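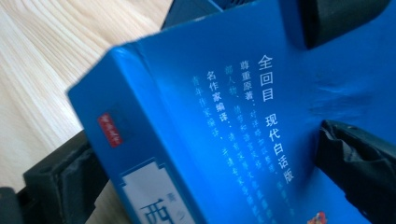
How Writing Runs Across a Page

When you read English, your eyes start at the top left corner of the page and move to the right. At the end of each line they drop down and begin again. This feels natural, but it is only a habit that readers of English learn when they are young. Other languages have followed other paths.

Arabic and Hebrew are read from right to left. A book in either language opens from the side that an English reader would call the back.

Chinese can be written in two ways. For many centuries it was set in columns. The reader began at the top right, went down to the foot of the column, and then moved one column to the left. Today many Chinese books use rows that run from left to right, just as English does. Columns are still used for some books, for signs and on the spines and covers of books.

Why does Chinese work in both directions? Each character fits inside a square of the same size. Squares can be stacked or set side by side, and the words stay easy to read. The English alphabet has 26 letters, and they have different widths. An "i" is thin and an "m" is wide, so English words look uneven when their letters are stacked.

Some ancient Greek writing changed direction with every line – first one way, then back again. The name for this style means "as the ox turns," after an ox pulling a plow across a field.

Words to know

Character: a written sign. In Chinese, each one stands for a spoken syllable and usually has a meaning.
Column: a line of writing that runs up and down.
Spine: the narrow side of a book, where the pages are joined.

Skundasura Children's Library, Reading Room Series, Sheet 7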